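Home › Units › Unit 4 › Readings
Filed under: Robots at work

Chapter 9. Can it do the chores yet?

Short answer – not really. Longer answer, depends on the chore. A drawer is one job. A small thing on a table is another, and most kitchens have both before breakfast. Okonkwo ran 1000 simulated tries at the Diltstead lab and still wouldnt promise a tidy bench.
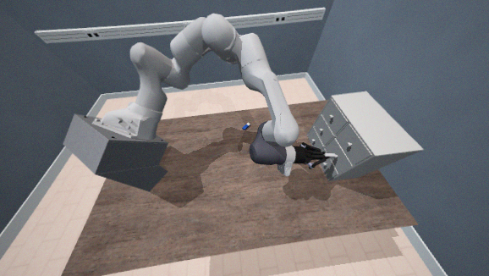
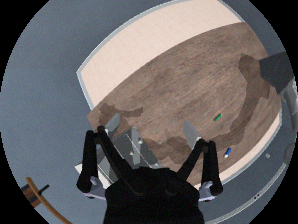

Before you read on, pick a chore at home. Write down every grab, pull and let-go. Most people stop at five. Keep the list, you'll need it for section 9.2, were we look at grip and reach.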